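About Ornholm

Ornholm puts kitchens in order. We work in Hillov and the towns within a tolerable drive of it, and we come to your house, open your cupboards and keep our faces still.

Our trade is the ordinary kitchen: the counter that has lost half its depth to appliances, the drawer that opens three inches and stops, the cupboard where lids go to be alone. We don't remodel. We don't sell cabinets, and if you ask us whether you should knock through to the dining room we will change the subject. What we do is take what you own, find out what you use, and put it where your hand already goes looking for it.

The company began at a kitchen table, as companies are apparently required to. Two of us had spent years fitting kitchens for other people and had noticed something uncomfortable. We would leave behind a lovely room with soft-close drawers and good lighting, and when we went back a few months later to adjust a hinge, the drawers would be full of takeout menus and the toaster would be living on the stove. The cabinets were fine. The trouble was that everyone had moved in on a tired evening, shoved things wherever there was a gap, and then lived with those gaps for years.

So we quit fitting and started sorting. The first few kitchens belonged to relatives, who paid us in soup. After that we charged.

The table first

Every job starts on the table, or whatever in your home passes for one. We clear it, wipe it down and use it as the one surface where things get decided. Anything that comes out of a drawer goes there before it goes anywhere else. It's a slow way to begin and we have tried faster ones. The faster ones end with a garlic press in the linen closet.

We like wood for this. It's kind to dropped spoons, it's quiet, and people seem to tell the truth more readily at a wooden table than they do across a stone island. Ask somebody whether they have ever used their pasta machine while they lean on granite and you'll hear about plans for the winter. Sit them down at the table and you get a long breath out, and then the pasta machine goes in the box.

A brown table also hides very little. Crumbs show up, and so do the rubber bands and the small screws that belong to something. We keep a dish for the screws. It goes back to you at the end with our condolences.

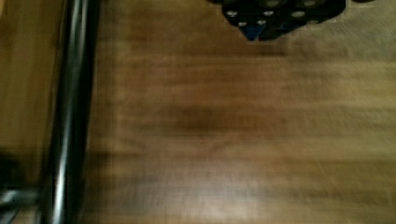 How a visit goes

A standard kitchen costs $395 and takes one working day. That covers drawers, counter, upper and lower cupboards, and the shelf over the fridge, which we climb up to ourselves so that you don't have to learn what is on it.

We arrive at 9. You'll have had a form from us beforehand asking what you eat on a normal evening, how tall the people in the house are, and which hand everybody uses. Some customers find the form nosy. It's nosier than they think: the answer to the dinner question tells us more or less where the big pan has to go, and an honest "cereal" saves an hour of work.

Drawers come out in the morning. We deal with them one at a time, top to bottom, and we don't start a new one until the last has been put back. Lunch is ours to bring. We'll eat outside if the kitchen is small or if you'd like a few minutes alone with your colander.

The afternoon is for cupboards and the counter. By 4 we hope to be standing around while you make a cup of something, which is the only test we have. You make it without thinking, and we watch where you reach. If you reach into the wrong place more than once, then it was the right place, and we move the mugs.

We come back for a short visit about a month later, included in the price. Things have always drifted by then. Usually they have drifted somewhere sensible and we leave them alone.

On counters

More arguments happen over the counter than over any other part of the room. There's a school of thought that says a counter should be bare, and you can see its work in magazines, where people seem to live on a single lemon. We've sorted around 300 kitchens and have yet to meet the household that could keep this up past breakfast.

Our view is that if you use it every day, it can stay out. A toaster earns its place by making toast. A countertop oven takes up a lot of room, and if it does your dinner four nights a week, it can have the room, and you can fold a dish towel and lay it on top when the thing is off and cold. The coffee press stays near the front because mornings are hard enough. A cutting board can lie flat at the back of the toaster if that's where you like to pull it from, though we'll probably suggest standing it up at least once, and you'll probably ignore us.

Along the back we like a row of things that don't mind being a row. Wooden spoons go in a holder with the handles up. Dry goods go in glass, mainly because a jar of lentils you can see will be eaten sooner or later, and a bag of lentils in a cupboard will be inherited. Mugs may be stacked two high. Green on top of pale blue, blue on top of green, we have no position. Three high is a matter between you and your insurer.

We also get asked about marble and things that look like marble. They're both cold to lean on, and neither one hides a coffee grain. We bring a soft brush. 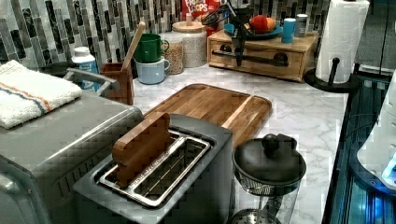

Jallar, our drawer trays

We didn't mean to make anything. Then we spent a long while cutting down other people's drawer inserts with a handsaw in customers' driveways, and it began to look unprofessional.

Jallar is our own line of wooden drawer trays. They come in a few widths and one depth, with dividers that lift out. The dividers matter more than the tray. Most inserts have been designed for somebody with a perfect set of forks and no other possessions, and they hand you five slots for cutlery and one long one for everything else you've ever bought. Ours can be set up with two wide bays and nothing more if that's how you live. Many people do live that way and have been hiding it.

You don't have to buy one. If your current tray works we'll wash it and put it back, and if a shoebox lid does the job we'll say so, with only a trace of pain. Jallar trays are sold at our workshop and on visits. We don't ship them, having shipped one once.

The Cabrera course

Twice a year, in spring and again in November, we teach an evening class in the Cabrera Building, for people who'd like to sort their own kitchens and keep their $395. It's held in a working kitchen with a full set of ordinary things in it, and the class empties and refills it according to the habits of an imaginary household. One group gets a family that bakes. Another gets a man who owns nine kinds of vinegar. The discussions run late.

There's no certificate. You do go home with a roll of shelf liner and some strong opinions about where a can opener ought to be.

Things we won't do

We won't throw anything out without your say. We've been asked to make a certain blender disappear while its owner was at work, and we declined, although we had met the blender.

We won't decant everything you own into matching jars. A few jars are pleasant to have. Past a certain number you're running a small shop for yourself, with labels, and you will be the one who has to restock it.

We won't photograph your kitchen as we found it. The contents of your lower left cupboard stay with us.

And we won't tell you a tidy kitchen will change your life. You'll find the peeler faster. On a weeknight with people waiting that's worth quite a lot, and we've built a business on it, but the dishes will still be there afterward and they'll still be yours.

Who does the work

We're a small company and everyone here sorts kitchens, including whoever answers the phone. That's why the phone sometimes has a good deal of clattering behind it. New people spend their first weeks on spice racks, where mistakes are small and smell nice. After that they get drawers, and counters last of all.

We all have kitchens of our own. You may not see them.

Where to find us

The workshop is at 1502 Hillov Road, through the green gate and past the lumber rack. We're open most mornings, but call first, as most mornings we're also in somebody's pantry. Trays are on the left as you come in, and there's a bin of odd lids by the door. If one of them fits something you own, please take it.

Visits are booked by phone or with the form on our contact page. December fills up early with people expecting guests, and January with people who have had them.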